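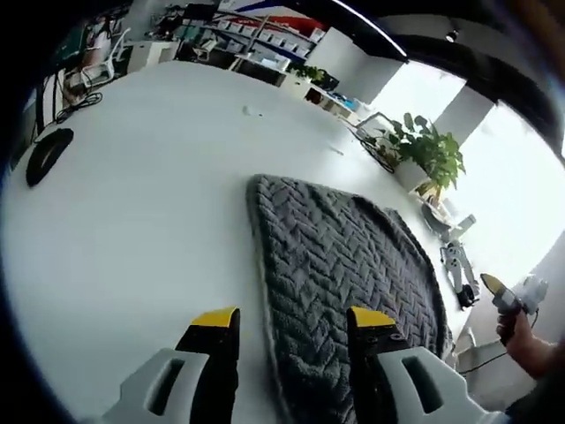

# Unit 5: Can a machine do the chores yet?

Notes to go with the Friday lecture. Read them before the lab if you can. The lab sheet is separate and Manuela Donati has the copies.

## 1. What the question means

People ask whether robots can do housework and expect a yes or a no. For this course we split it up. A chore is finished when the person who would otherwise do it has no reason to touch it again. A towel that is folded badly and has to be refolded is not a finished chore. A dish placed in the rack so that it falls out later is not one either.

We will use three words all term.

**Task**: one job with a clear end, such as folding one cloth and leaving it on the table.

**Chore**: the whole thing a person would name. "Do the laundry" is a chore. It holds dozens of tasks, and most of them are never said out loud.

**Assist**: any moment when a person steps in. Moving the cloth back to the middle of the table is an assist. So is telling the machine to try again.

When you read a claim about a household robot, find out which of the three is being counted. Many reports describe a task and use the name of the chore in the title.

## 2. Why cloth is hard

A mug has a shape. If you know where the handle is, you know where the rest is, near enough. Cloth has no fixed shape. Push one corner and the other corners may move a lot, a little, or not at all. The part you need may be underneath.

Even a small mat lying flat gives a gripper some trouble. Dark gray cloth with a raised herringbone or braided pattern is a fair test piece. The pattern puts a lot of small ridges all over the surface, and in a camera view a ridge and a fold can look alike. The pale beige binding helps, as it marks where the cloth stops against a white table. The binding tells you where the edge is. It doesn't tell you whether one layer or two lies under the fingertip.

Then there is the pick itself. A two-finger gripper has to get one finger under the cloth, or pinch it from above and hope the fabric bunches up between the tips. Soft tips help with the pinch. Getting a finger under works best where the cloth hangs over a table edge, and a mat in the middle of a table gives you no such edge. People solve this with a fingernail or by sliding the cloth with a flat palm. A standard gripper has neither.

Steps in folding a flat rectangular cloth in half, as we will break it down:

1. Find the four corners.
2. Choose two that share a short side.
3. Get hold of both, one in each gripper.
4. Lift enough to clear the table without dragging the far side.
5. Carry them over to the other two corners.
6. Lower and let go without pulling the top layer back.
7. Check the edges. Fix them if needed.

Step 3 and step 6 are where most attempts fail. Step 7 is where most systems stop short. They let go and report success, and the edges may be off by a finger's width.

With cloth that starts crumpled, step 1 becomes a job of its own. You may need to pick up the cloth anywhere, hang it, look for a corner, grab that, and start over.

## 3. Learning from people's hands

One way to teach a machine these steps is to have a person do them using the same kind of fingers the machine will have. The person holds a gripper tool in each hand, with a camera looking at the fingertips, and folds the cloth. The recording is used for training. The arm comes later.

There are good points to this. It is quick. A person can do a fold, shake out the cloth and do another without waiting for an arm to move. You can take the tools into a kitchen. The person also feels it, to some extent, when the cloth slips.

The weak points matter more for this course, and they are likely to be on the exam:

- A person's arms can reach in ways a given robot arm can't. A motion that is easy by hand may put the robot's elbow through the table.
- People correct small errors without noticing. The recording holds the correction but not the reason for it.
- People get good at it. After a few hours the folds are all smooth, and the machine never sees what to do when one goes wrong. Some groups ask for bad starts on purpose.
- A view close to the fingers is good for the pinch and poor for the whole cloth. Once the cloth is lifted it can block nearly everything.

Arturo Caruso will say more about the second point in his guest hour. His view is that we should record fewer folds and more recoveries. I agree in part. Recoveries are slow to collect, and it is hard to say when one begins.

## 4. The Jakside trial

We will use one set of results in the lab, so you should know where it came from.

The Jakside trial ran through August with a two-armed system on a fixed table. The job was to fold one flat cloth in half and then in half again. There were 1162 attempts. On first reading the result looks good: 68 percent finished with no assist.

Now look at how the trial was set up.

- The cloth was laid flat by a person before every attempt. That was not counted as an assist.
- Only two kinds of cloth were used.
- The fold counted as finished if the edges matched within 5 centimeters. On a bath towel that is loose but fair. On a small mat it is a bad fold.
- An attempt was stopped if it ran too long, and stopped attempts were left out of the total.

The report states all of this plainly, so there was no trickery. But if you wanted to know whether the machine could fold the laundry in your home, the 68 percent does not answer you. It answers a smaller question, and you have to read past the summary to see what that question was.

In the lab you will take the Jakside log and work out the rate again with the stopped attempts put back in. Work in pairs. Write down how you treated any attempt where the log is unclear, and use the same rule all the way through.

## 5. The shop floor

Folding also turns up at work, in laundries, packing rooms and clothing plants. You might expect the shop floor to be easier, and mostly it is. The table is the same height every day. The light can be controlled. The items arrive in batches. If a job is awkward, you can change the job.

That last one is the main difference. At Imthorpe, a linen service we will look at in Unit 6, they did not teach a machine to find corners in a heap. A worker clips two corners to a rail, and a machine does the rest with rollers and air jets. It has no fingers and hardly any vision. It is fast, and the person at the rail does the one step that is hard to automate.

Is that automation? For the people running the laundry, yes. For the person clipping corners all day, the interesting part of the work is gone and the dull part is left. Keep this in mind for the essay.

At home you can't rearrange the job in this way. Few people want a rail and rollers in the hallway. The home machine has to deal with the table as it is, with the plant, the basket and the loose cables still on it or near it, and with something small left lying where the cloth needs to go. A person folding a cloth moves such things aside without thinking. For a machine, each one raises the question of whether it may be touched at all.

## 6. Where things stand

This table is my own reading. Argue with it if you have evidence.

| Job | On a fixed setup | In an ordinary home |
|---|---|---|
| Fold one flat cloth | Works often | Works sometimes |
| Fold a cloth from a heap | Works sometimes, slow | Rarely without assists |
| Match and fold socks | Slow, many errors | No |
| Vacuum an open floor | Works | Works, with cords picked up first |
| Load a dish rack | Works with known dishes | Sometimes, with assists |
| Wipe a table | Works if the table is clear | Depends on what is on it |
| Put things away | Works with marked places | Mostly no |

Putting things away is a fair candidate for the hardest job on the list, and it gets the least attention. The motions are easy enough. Knowing where a thing belongs in someone else's house is not.

Speed is left out of the table and should be looked at separately. A fold that takes two minutes may be fine if you are out of the house. It is useless in a packing room. When you quote a success rate, quote the time next to it.

## 7. Reading a demo video

Use this list for the homework. It applies to any clip of a robot doing a chore.

- Is the clip sped up? Look for a label, then look at anything else that moves, such as people walking behind.
- Are there cuts? What could have happened in them?
- Who set out the objects, and how neatly?
- Is a person steering the robot? If the clip doesn't say, write "not stated." Don't guess.
- How many tries are shown, and how many were made?
- What state are the things in at the end? Pause and look at the edges.

## Homework

1. Choose one clip and fill in the list above. One page is enough.
2. Fold a hand towel at home using two pairs of kitchen tongs. Do it five times. Write down each point where you wanted to use your fingers, and what you did about it. Putting the tongs down counts as an assist.
3. Read the first half of the Iyamu chapter in the course pack. Skip the section on motor control for now.

Hand in parts 1 and 2 on paper at the start of the lab. If you can't get hold of tongs, Manuela has a few pairs to lend. The lab is in the Berside building this time, ground floor, and the side door is locked after 6 p.m., so use the front.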